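From: Armelle Tessier
To: Ponville refurb list
Date: 27/03/2022
Subject: Re: Old paste, how clean is clean?

Régis Mallet wrote:
> Pulled the cooler off another of the Dell boards and the processor
> looks like somebody frosted it. Do I have to get all of it off, or
> can the new stuff just go on top? I have 22 of these to get through
> and 2 good thumbs.

Régis,

You do have to get it off. I know. I once put fresh paste over old on a board for the Vondov order, and it idled at 78 degrees while I told everyone the sensor was bad.

Leave the chip clamped in its socket while you wipe. The gray gunk loves to travel, and you don't want to meet it again down among the contacts.
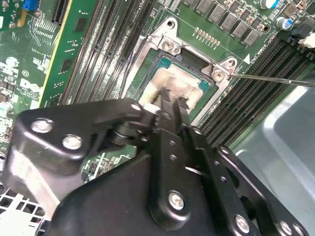 What should the old paste come off with?

Isopropyl alcohol and a coffee filter, working from the edges in to the middle. Paper towels shed, and then you get to clean up the towel.

Inès has the big bottle, or had it in June. If she claims it's empty, look behind the monitors. And please put the retention screws in a cup this time. I'm still finding yours in the carpet.

Armelle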